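How do I stop a plain white sheet from dragging and sagging when I hang it?

Posted in Laundry & Linens

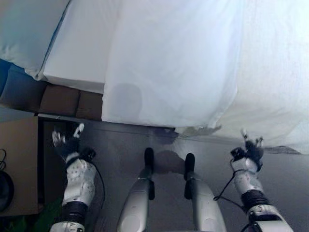

So I've got this big white sheet and I cannot get the bottom to sit straight. I'm putting it up as a divider in the spare room over a gray floor, and whatever I do the hem comes out soft and wavy, like it's melting. I've rehung it 5 times now. I don't own a sewing machine and I'd like to spend as little as I can. Should I be ironing it first, or weighing it down, or is it just the wrong kind of sheet? Any help is welcome, I'm losing my mind a bit!

mossykettle
Wavy hems usually start at the top. If your clips are far apart the fabric dips between them and the bottom copies it (took me ages to figure that out in my old apartment in Nanwood). Put the clips closer together, like a hand's width, and pull the top edge snug before you even look at the bottom. Then let it hang overnight. After that, iron just the lower part while it's a little damp, working sideways along the hem and not tugging down, or you'll stretch it worse. If it still ripples, slip a thin wooden dowel through the hem. Most flat sheets have one wide hem at the head end, so flip the sheet and let that be your bottom. You'd only have to snip a few stitches at each side to get the dowel in. No sewing!

over500loads
get a real curtain. sheets are for beds

pinchpleat26
I'd go along with the clips and the dowel, but check the sheet is square first. Fold it in half the long way and see if the corners meet. Mine were off by a couple of inches after a hot dryer, and no amount of ironing fixed it. I ended up folding the extra over at the top and clipping through both layers. Also leave a small gap above the floor, because once it touches it bunches up and collects every bit of dust in the house.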